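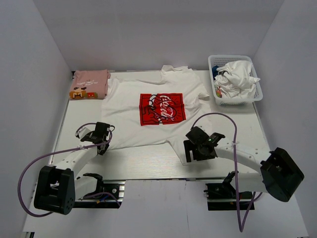
Figure 1. White printed t-shirt spread on a work table, with a folded pink shirt and a white basket at the back corners.

By Mawuli Bawa
September

3. Commemorative watches and their buyers

3.1 Background

Commemorative watches are sold on two promises. The first is that the watch keeps time as well as the standard model it is based on. The second is that it ties the owner to an event, a place or a person. Earlier sections dealt with the first promise and compared movements. This section deals with the second and looks at how three small editions were made, numbered and sold.

The editions were issued by Grorivden, a maker of hand-wound and automatic watches, between the opening of its second workshop and the end of its agreement with the retailer Cultasent. They were chosen for this study because full order books survive for all three, including canceled orders and returns. Records of that kind are hard to get for larger firms.

3.2 The three editions

The Ulloa edition marked the reopening of a mountain observatory. It used the standard Grorivden 39 mm case with a dark blue dial and a star chart engraved on the case back. The run was 200 watches. Each was numbered on the side of the case between the lugs, where the number can be read while the watch is worn.

The Jirero edition was tied to a long-distance sailing race. It had the same movement in a thicker case, with a rotating bezel marked in five-minute steps. Grorivden made 2,000 of these and numbered them on the inside of the case back. An owner had to have the watch opened to see the number, and most never did.

The third edition was made for Cultasent's own staff and longest-standing customers and had no public name. In the order books it is listed only as "the shop watch." Its dial is plain white with the retailer's name printed in small type above the six. The run was also 200, though the books show that five of these were held back as spares and later broken up for parts.

3.3 Sources and method

The order books were read in full and each entry was given a line in a table with the date of order, the date of delivery, the strap chosen and any later service. Letters from buyers were kept loose in the back of the books. They were coded by two readers working separately. Where the readers disagreed, the letter was read again and the coding settled by discussion.

Letters were sorted by the main reason the buyer gave for the purchase. The categories were the event itself, the look of the watch, the low number of pieces, and a gift for someone else. A letter could be placed in more than one category. Letters that dealt only with payment or shipping were left out.

3.4 Results

Buyers of the Ulloa edition wrote mostly about the observatory. Many had visited it, and several asked whether the star chart showed the sky on the night of the reopening. It did – the chart was drawn for nine in the evening at the site. This detail was left out of the printed brochure, and the replies show that the sales office passed it on by letter only when asked.

Buyers of the Jirero edition rarely mentioned the race. They wrote about the bezel, the weight of the case and the rubber strap, which was replaced with leather on a large share of the watches at first service. For these buyers the link to the event appears to have mattered less than the fact that this was the only Grorivden watch with a rotating bezel at the time.

Letters about the shop watch are few and short. Most are thank-you notes. Three owners later asked for a dial without the retailer's name, and Grorivden turned down all 3 requests on the grounds that the dials had been printed in a single batch.

3.5 Discussion

The place of the number seems to have had some effect on how owners spoke of their watches. Ulloa owners gave their number in nearly every letter, often in the first line. Jirero owners almost never did. The difference in the size of the runs may explain part of this, but the shop watch had a small run too and was numbered inside the case back like the Jirero. Its owners did not give their numbers either.

The sample has clear limits. People who write to a watchmaker are not a fair cross-section of its customers, and buyers who were pleased and had no questions left no trace beyond the order line. Resale records would help, but Cultasent did not keep them. Section 4 turns to service histories, which cover a wider group of owners.

Related items
Hand-wound movements in small workshops
Case back engraving: methods and wear
Reading a service record
Strap materials and replacement rates

This site uses cookies to remember your reading settings. Accept | Manage preferences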